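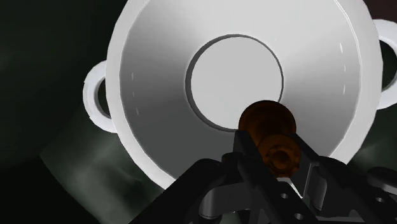

4.2 Do stated pot volumes mean anything?

Figure 3. A wide white pot with sloping inner walls and a flat circular base (computer rendering).

Growers' guides tend to treat the volume printed on a pot as a fact about the plant's root space. We doubt this. A pot that narrows towards the base, as in Figure 3, holds much of its compost in the upper part, where it dries fastest, and two pots sold under the same volume can differ a good deal in depth. The Zudora guide gives one watering figure per litre and says nothing of shape.

The claim most often repeated is that doubling the volume doubles the yield of leafy herbs. It goes back to a single trial at the Yaman site, with 60 plants and no record of how the pots were placed on the benches. Later reports cite it as settled. The Findis survey is larger, at 1,685 returned forms, but it asked people to judge their own harvest as poor, fair or good - hardly a measure of yield.

Our own plants at Flokau were weighed at cutting. Those watered with 100 ml a day did slightly better in the deeper pots, while at 200 ml a day the difference was too small to separate from the spread between benches. We would not build advice on either result. The lower watering rate was run in June only, and the benches nearest the door were cooler in the mornings.

What can be said is that volume, taken alone, is a poor guide. Depth and the width of the base should be reported with it, and past studies that leave them out cannot be compared with any confidence - including two we had hoped to use in Section 5.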